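4.2 The folding task and the people who do it

When Wiltden first brought automation into its home laundry service, we had expected the talk among the staff to be mostly of speed. We were quite wrong, and happily so!
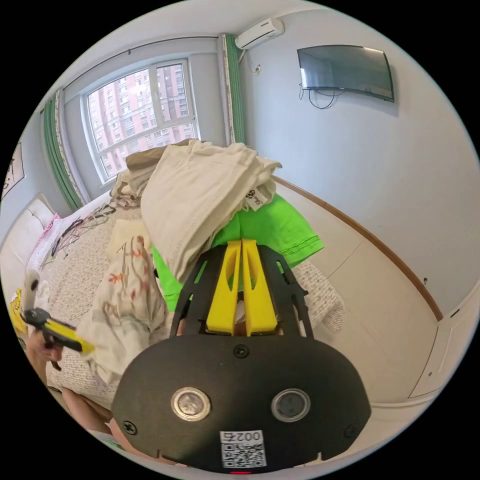
Reading time: 3 min

Most of what we heard was about hands (tired ones, proud ones), and about who would still get to decide how a shirt ought to be folded.
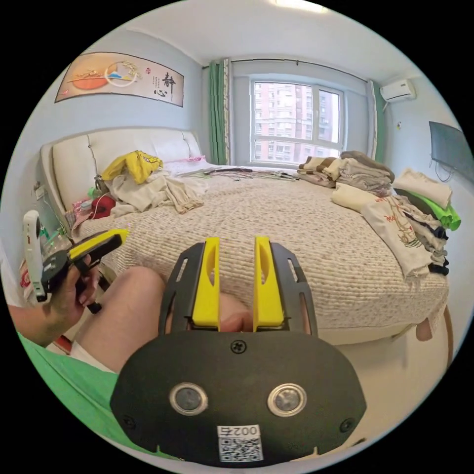
Does the new work pay less than the old?
At Wiltden the hourly rate stayed the same, and the 42 workers who moved over kept their breaks as well.

The day itself changed more than the pay did, with short demonstrations now taking up the hours after lunch.

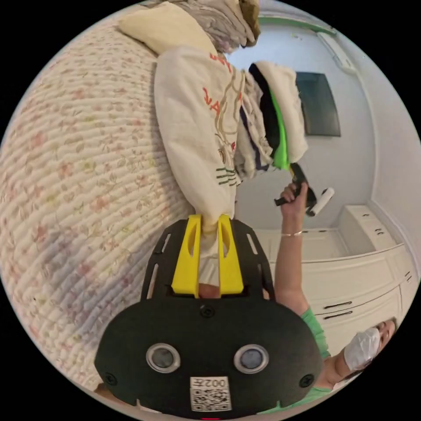

Figure 3. Handling folded clothes with paired grippers.

We logged 1,438 folds in all, and we are grateful for every one.
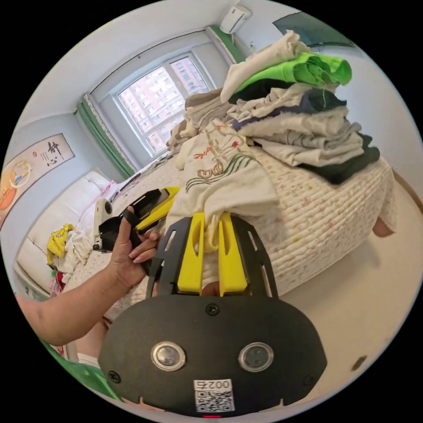 Job titles at Wiltden were slow to catch up, and folders went on being called folders well into December. Their skill had grown, though. A cream T-shirt held in its lower folds by two yellow fingers, with a tall stack of clothes to mind as well, asks for a good deal of judgment, and we would like to see that judgment named in the contract.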